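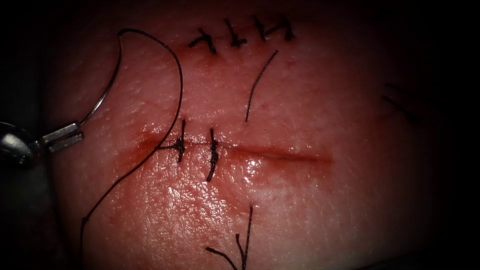 Beta testers wanted for Orlandini 19, the desktop program for making e-books

Treltero is a small software company and we are looking for 13 people who will test the new version of our e-book program before it goes on sale in February. You do not need to be a programmer. We prefer people who make books, manuals or school newsletters at home or at work, and who get annoyed when a page does not look the same on the phone and on the computer.

What you will do

You install the test version on your own Windows computer and make at least two e-books with it. One should come from a plain text file, the other can be anything you like. When something goes wrong, you write a short report in our form. Screenshots are welcome. Please count on four hours per week for six weeks.

The import of footnotes was written completely new – we are most nervous about this part, so long texts with many notes are very useful for us.
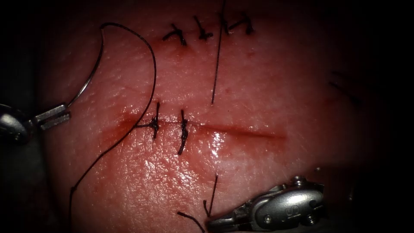

Page last changed: 2019-09-13

What you will get

Each tester receives a full license for Orlandini 19 and for the cover editor Hestum, both without time limit. There is no payment in money. Travel is not necessary, but testers who live near our office at Ostside 164 may also come and work on our computers.

How to apply

Write to Antonina Shevchuk through the contact form and choose the subject "Beta 917". Tell us which version of Windows you have, which e-book programs you used before, and what kind of texts you work with. Five or six sentences are enough. We answer every letter, also when the places are already taken – in that case we can put you on the list for the next test.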